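Search this manual
Enter model or part no. Go

Ginberg Kurum Countertop Dehydrator
Set-Up and Use Guide, Section 4: Drying Chili Peppers and Herbs

4.1 Before First Use

1. Wash the trays and the drip pan in warm soapy water. Do not wash the base.
2. Dry all parts fully before putting them back.
3. Place the base on a flat, level surface. Leave a hand's width of clear space behind the rear vent.
4. Run the unit empty on HIGH for one hour. A slight smell is normal during this run. Open a window.

CAUTION: Do not place the unit under wall cabinets. Exhaust air is hot and carries pepper vapor.

4.2 Loading the Trays

1. Rinse the peppers and pat them dry. Remove stems. Small peppers may be dried whole if a slit is cut down one side. Cut large peppers in half lengthwise.
2. Lay the pieces in one layer, cut side up. Pieces must not overlap.
3. Load the bottom tray first. Thick pieces go on the lower trays, closest to the fan.
4. Keep herbs on their own trays. Do not dry herbs and peppers in the same run, as the herbs will pick up heat and odor.

NOTE: Wear gloves when cutting hot peppers. Wash knives and boards before using them for other food.

4.3 Setting Time and Heat

1. Turn the dial to LOW for leaf herbs or HIGH for peppers.
2. Press TIME until the display shows the number of hours wanted. The factory setting is 14 hours.
3. Press START. The fan runs first. The heater comes on when the fan reaches full speed.
4. At the halfway point, press PAUSE and swap the top and bottom trays. Press START again. The timer continues from where it stopped.

Whole peppers may need a second run. A finished pepper snaps when bent. If it folds, return it to the tray and add two hours. Basil and mint are done when the leaves crumble and the stems break cleanly.

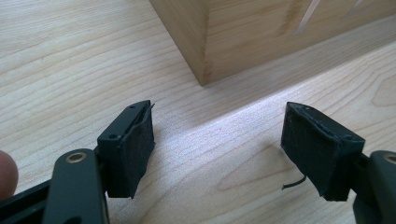 4.4 Cooling and Storage

1. Let the trays cool with the lid off for one hour. Food packed warm will sweat inside the container.
2. Fill glass jars to the shoulder and close the lids.
3. Check the jars once a day for a week. If moisture shows on the glass, empty the jar and dry the contents again. Discard anything with mold.
4. Label each jar with its contents and the date. Store away from light and away from the stove.

NOTE: Grind only what is needed for the week. Whole dried peppers hold their flavor longer than powder.

4.5 Grinding

The optional Roketance mill head fits the Kurum base with the tray ring removed.

1. Unplug the base. Lift off the tray ring.
2. Set the mill head on the base and turn clockwise until it clicks.
3. Fill the cup no higher than the line. Plug in the base and run in short bursts.
4. Wait five minutes before opening the cup so the dust can settle.

CAUTION: Pepper dust irritates the eyes and lungs. Do not open the cup near your face. Keep children and pets out of the room.

4.6 Filter Care

Rinse the intake filter after every fourth run. Replace it after 1,000 hours of use. The hour count is shown by holding TIME and PAUSE together. The count does not reset when the unit is unplugged. To reset it after a filter change, hold both buttons until the display blinks twice.

Section last revised 8/18/22

2,454 views | 14 shares | 3 comments

Carol Catterall
Step 3 in 4.3 is right, but on my unit the fan takes close to a minute to get up to speed. I thought the heater was dead and nearly sent it back.

pepperbench
Can the trays from the old Matić model be used on this base? They look the same width.

R. in the valley
@pepperbench They sit on it but the ring doesn't seal. My bottom tray dried and the top one was still soft the next morning.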